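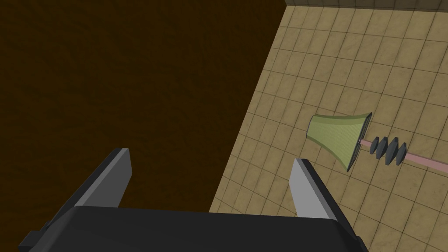 Winter care for garden hand tools

Early January is the slow part of the year for most gardens, and a good time to get the tools in order. Set aside an afternoon, put newspaper on the bench and do the lot in one go. Wear gloves for the sharpening and oiling.

Cleaning off old soil

Scrape off the worst with a putty knife or a paint stirrer. Scrub what's left with a stiff brush and a bucket of warm water with a squirt of dish soap in it. Dry everything with a rag straight away and leave it indoors overnight. Clay that has baked onto a spade since June may need a second round.

Tree sap on pruners comes off with rubbing alcohol. Hold the rag on the spot for a minute before you rub.

Rust

Light rust: steel wool and a little oil.

Heavier rust: soak the metal end in plain white vinegar, overnight for small tools and up to 28 hours for a badly rusted trowel. Keep wooden handles out of the vinegar. Rinse, scrub, dry and oil the same day or the rust will be back by the weekend.

Pitted blades can still be used for digging. Pitted pruner blades should be replaced.

Sharpening

A 9-inch mill file does spades, hoes and edgers. Clamp the tool so it can't move and push the file away from you along the existing bevel, one direction only. Lift it on the way back. Most hoes need only a few strokes. If the edge has a nick in it, file the whole edge down evenly and don't dig a hollow around the nick.

For bypass pruners, use a small diamond file on the beveled side of the cutting blade. Take the burr off the flat side with one light pass. Take the pruners apart first if the bolt allows it, and lay the parts down in the order they came off.

Handles

Sand rough wood with 80 grit, then 120. Wipe off the dust and rub in boiled linseed oil. Wait 40 minutes, wipe off whatever hasn't soaked in, and put on a second coat the next day. Spread oily rags flat outdoors to dry before you throw them out. Balled up in a trash can, they can catch fire.

A cracked handle should be replaced. Tape will not hold in a shovel handle under load. Take the old one to the store with you, as the sockets come in several sizes.

Storage

Hang long tools with the metal end up if children don't use the shed, metal end down if they do. Keep them off a concrete floor. A bucket of dry sand is fine for trowels and hand forks, but change the sand once it feels damp.

Drain hoses before coiling them. A 50-foot hose coils easiest if you walk it out straight first and start from the faucet end. Put the washers in a jar with a label on it.

Posted Jan 8, 2018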